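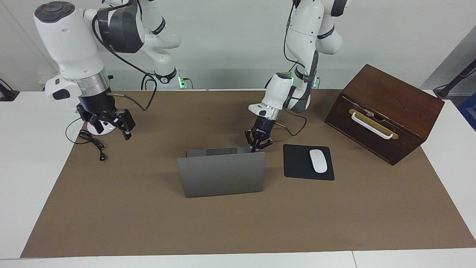 Two-arm cell at Dellon, setup and upkeep notes

4 min read

Posted by Yaowalak Panyasiri, 23/10/2024

Quick gallery page for the two-arm bench at Dellon, mostly one photo and a lot of captions, sorry, more text than I planned. People at Sekiguchi keep asking how ours is set up so I am writing it down once. Going left to right and then the boring stuff. Cell name on the sheet is Arker, so if you see Arker in the log that's this bench.

Both arms come down from the top and work over the mat. White links, dark gray joint bands. The arms are the same model, the wrists get treated the same, only the cable runs are different.

Right arm
It's the one on the left of the photo. Everybody mixes this up the first week. Right and left are the ROBOT'S right and left. Label tape is on order, until then say it out loud before you jog anything.

Right arm, wrist end
White module, silver collar, then the black gripper. Collar gets wiped every shift with a dry cloth. No solvent. Check the collar screws on the 12 day round, by hand first, then the torque driver.

Fingers
Parallel jaw, two fingers. Close them on a strip of paper and pull. Paper slides, pads are done. We got 279 hours out of the last pair, which is poor, the ones before went a lot longer. Devside is sending a harder pad to try.

Lights on the gripper mounts
Small and blue. Look for them on both arms before you start a job. If one is out, reseat the connector at the wrist once. Once. Still out, tag the arm and write it up.

Green lights at the back
Down at the back edge of the table. Easy to miss becuase you're always looking at the grippers. Make it part of the walk-up check.

Cables
Cable runs along the links, with a loop at the back for slack. Leave the loop alone. In May we tied it up short to look neat and it tugged at the connector every time the arm reached forward. Took us 16 days to figure out that was the fault. Run a hand along the whole cable with power off, feel for flat spots near the joint bands.

Cable with the small black plug, on the mat
Coiled at the round white base, end trailing toward the front. Any loose cable gets moved off or taped down before a full speed run. Slow jogging only until then.

Left arm
Middle of the table, gripper pointing down just behind the top of the laptop. Screen up makes the laptop taller than you think. Set the height floor for this arm with the lid OPEN. We set it closed the first time, dumb.

Laptop and mouse
Config and backups run from here. Save the joint offsets before any wrist work, then again after, two files, date in the name. Do not overwrite the old one. Mouse stays on the pad to the right, clear of the left arm's side sweep.

Brown box with the white curved handle
Right side of the table, set at a bit of an angle. Measure where it sits before you teach any points on it, then measure again after lunch. Handle has a brass-colored plate behind it and the shine can bother a vision check, so turn the lamp down first.

The mat
Big brown one, white table showing along the front and sides. Check those white margins are even. If the mat has crept, every taught height is fine but the side to side is off, and you will waste an hour blaming the arm. Corners get fresh tape on the 12 day round too.

Homing
After any wrist or cable work: clear the mat, home the right arm, then the left. Never both together. Speed at 10 percent. Hand on the stop.

Then the repeat test, 200 cycles on one touch point. We log the first and last and the worst. If the worst is way off go back to the collar, it's nearly always the collar.

Spares
One pair of pads per arm, one wrist cable, collar screws. Reorder when you open the last bag, not when its empty.

Still to write up: the brake check and the grease schedule for the upper joints. Sekiguchi folks, send me your pad hours if you keep them and I'll put them next to ours.

16 shares · 3 comments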